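Flowers on the desk: a little gallery

Hello again! I've been meaning to put this page together since July, when I finally admitted that my desk was never going to be a tidy desk and might as well be a nice one. So I've been pottering about with dried flowers, a lamp, odd cups and whatever glass I could find in the kitchen cupboard, and I've been having a lovely time (far too lovely, given how much proper work was waiting).

I started with 18 stems from the market at Sidon, most of which shed all over the stairs on the way up. The pale ones lasted best. I'm very fond of dried flowers in soft colours - they go with anything, and you can leave them lying about for days while you make up your mind.

Pink and cream flowers, still without a home, and the tall glass bottle as one candidate. The purple tumbler is the other. I do like that purple next to the green cup, even if it's a bit loud, and the white lampshade calms it all down.
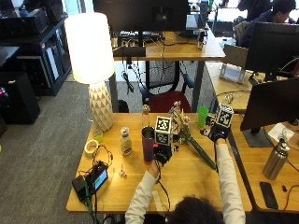 Vasanthi Wijesinghe wrote to say that a tall bottle only suits a single stem, and that a whole bunch wants a wider neck and a handful of dry sand in the bottom to stop it tipping. She also keeps hers well away from the bathroom, where the last lot went limp in three weeks.

I hadn't thought of sand! I've got half a bag left over from the patio, so that's this weekend sorted. The neck is a fair point too, although I'm stubborn about bottles and will probably try it my way first.

A few bits people have asked me. I dust the flowers with a soft paintbrush, very gently, and I do it outdoors if there's no wind. I don't use hairspray on them, it made mine sticky and the fluff stuck to it. And I keep the lamp on in the evenings even when I don't need it - warm light is so kind to pale petals.

Lerato Du Plessis has promised me some grasses from her garden, so there'll be more to add once those have dried.

Page last updated 2020-08-07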